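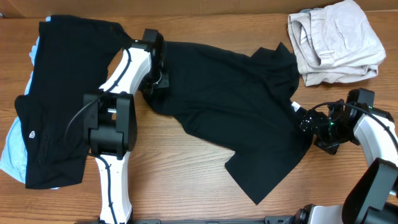

Call for Participants: Garment Folding Study

Komulow Textile Services invites applications from adults to take part in a paid study of how people fold everyday clothing. The study forms part of the Fesum project, which is preparing a written folding guide for laundries, clothing banks and small shops.

What participation involves

Each participant attends 2 sessions in March at our Hrynyshyn Street workroom. Sessions begin at 9:30 a.m. or 1:30 p.m. and last 100 minutes, with a break. Participants work at a wooden table and fold T-shirts and other soft garments, first in their own manner and then from printed instructions. Dark clothing receives particular attention, as seams and hems are harder to find on black fabric.

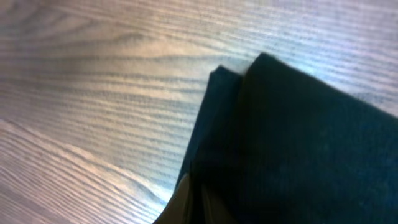

Folds are assessed for straight edges, even layers and overall shape. Speed is not scored. At the close of the second session, participants complete a short questionnaire on the clarity of the instructions.

Who may apply

Applicants must be 18 or older and able to stand or sit at a table for the length of a session. We welcome people with no training – household experience is sufficient – as well as those who have worked in retail or laundry settings. Current employees of Komulow and Stemum are not eligible.

Payment and places

Participants receive $50 per session, paid by check after each visit. There are 4 places in each session. Garments are provided, and participants should not bring their own.

How to apply

Please send a short letter stating your name, your preferred session time and any folding or laundry experience to Shakuntala Awasthi, Study Coordinator, at the Hrynyshyn Street office. Requests for a chair of a particular height or other adjustments should be included in the letter. Applicants will be notified in writing, and those not offered a place may ask to be added to the waiting list.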